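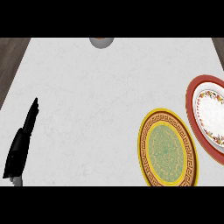
Trostik gripper kit - parts and price

Black gripper, slim tapering finger, pale arm section below it. Sim render with the marble table and the two plates, Greek key one and the red rim one. Same file ships with the kit so you can muck around before you build anything.

Kit is $295, gripper only. Full two-arm build with Gondal base plates is $1,385. Postage extra, ask first if you're regional.

In the bag:
Finger parts, printed, black
42 screws, all the one size
Servo lead, pre-crimped
Wineo driver board - colour of the board varies, works the same

You'll need a soldering iron, hex keys and a free bench at home or the shed. Allow an arvo. Dont overtighten the finger screws, the plastic strips.

Sim files: marble table, both plates, left and right arm. Plates are set as rigid bodies. Start with the Greek key one, its nearer. Change the grip width in the settings file, not the model.

Spare fingers back in stock June. Part no. 982. Drerniner boards don't fit this verison, sorry.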